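Bench notebook, draft regulator work, Pickering boiler room
May 14, 2024 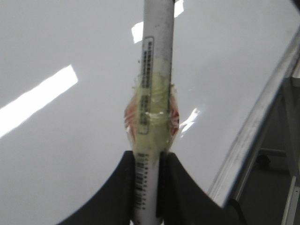 Still not convinced by the Bolard stabilizer. The rep's sheet says it will hold the draft steady at the boiler outlet whatever the chimney is doing, and the sheet has a very smooth curve on it. I have never measured a curve that smooth in a building with doors.

Background for anyone picking this up later. Pickering has two gas boilers on a common header into the old masonry chimney, relined in October. Since the relining the lead boiler drops out on windy mornings. The service people blame too much pull. Brunance, who did the liner, blame the burner setup. Bolard blame whatever was there before Bolard. So I have three opinions and, until this morning, no readings taken with both boilers running.

Setup: manometer zeroed with the hose off, then tapped in upstream of the stabilizer, then moved to the downstream tap. Combustion room door shut, louvers open. I let the lead boiler run 18 minutes before writing anything down. Last time we started too soon and argued over numbers from a cold stack.

Lead boiler alone: upstream reading settled and stayed put. The flap on the stabilizer was open a little and moving gently. Fine. This is the condition in the brochure and I have no complaint about it.

Both boilers: flap swung wide when the second one lit, then hunted. It kept hunting for 8 minutes, which I timed, and then went quiet without my touching anything. I don't trust a fault that goes away by itself. Repeated it after lunch and got the same hunting but it quit sooner. Wind had dropped by then, so the two runs can't fairly be compared and I am not going to pretend they can.

Opened the plant room door to the corridor during the second run. Upstream reading jumped straight away. Shut it and the reading came back. Did that 10 times because I wanted to be sure I wasn't fooling myself. Same result every time. That door matters more than anything on the Bolard sheet, and I can't find it mentioned in the Brunance report at all.

Joanne Lambert thinks the counterweight was set at the factory and never touched on site. Could be. There is no mark on the thread to say where it was meant to be, and the commissioning form has a tick in the box and no number. A tick is worth nothing to me. I scratched a line at the present position before moving it so we can get back. Two turns in, flap calmer, upstream pull a bit higher. Two turns back out, hunting again. Left it at two turns in overnight.

Things I don't believe yet:

The claim that the liner is oversized. Brunance worked the size from the nameplates, and the lead boiler has been derated since. If anyone has the derating paperwork please put it in the folder.

The claim that we need an exhaust fan up top. Trinildale sent a quote for one without a site visit. They may be right in the end, but a fan would cover up a badly set stabilizer and a leaky door, and then we would own a fan as well. Not signing that until the passive side has been properly set up and logged.

My own idea that it's all the door. It explains the jump. It doesn't explain why the trouble started only after the relining. The door is the same door.

To do: closer for the corridor door, or at least a latch that catches. Check the louver free area against the drawing, with the bird mesh counted this time. Log upstream draft through one properly windy morning before anybody changes anything else. Ask Bolard what header size their curve was measured on.

Spillage check with the mirror at the draft hood, both boilers on, door shut: clear. Door open: clear. CO in the room read zero throughout. Manometer hose has a soft spot near the fitting, cut it back before the next run.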